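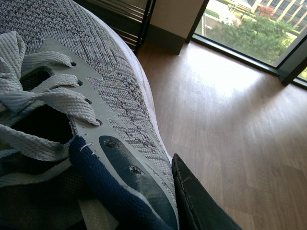

Figure 3. Knit-upper sneaker with a pale grey eyelet panel and a navy padded collar. Two small dark scuffed spots lie within the darker patch near the lower part of the panel.

4.2 Wear on the upper

Most earlier work on discarded footwear grades a shoe by its sole. We found this of limited use for shoes handed in at household collection points, where the sole is often sound and the decision to discard seems to have been made on the look of the upper. We therefore scored the upper in four zones: toe, side knit, eyelet panel and collar.

The eyelet panel was the hardest zone to score. It is commonly a smooth overlay fixed to a softer knit, and the two materials age differently. A heathered knit in white and greys, as in Figure 3, hides light soiling well, and our two raters seldom agreed on its grade at first sight. Marks on a smooth overlay stand out far more. The shoe in the figure has a long oval patch of darker blue-grey on the panel, and the spots inside it could be read as abrasions or as holes. Under our scheme an abrasion scores 2 and a hole scores 4, so the reading matters. Where the raters could not settle it by eye, the spot was pressed from the inside with a fingertip and the higher score was given only if the surface opened.

Of the 50 shoes in the Hoani set, 29 were given a different panel grade by the two raters on the first pass. After the fingertip check was added in May, this fell to 19. The remaining differences came mainly from shoes whose laces lay over the panel. Laces were left as found during the first pass, so a loose tangle could cover part of the lacing area. On the second pass they were drawn to one side.

Collars were scored for pilling, flattening and loose threads. A single short thread, like the white one at the top of the collar in Figure 3, was noted but did not change the score. Terry-like collars were graded by touch as well as by eye, as dark colours such as navy make flattening difficult to see.

Scores for all four zones were entered on the Bindex sheet by S. Mudaliar and checked by Y. Kaplan. Left and right shoes of a pair were entered on separate lines.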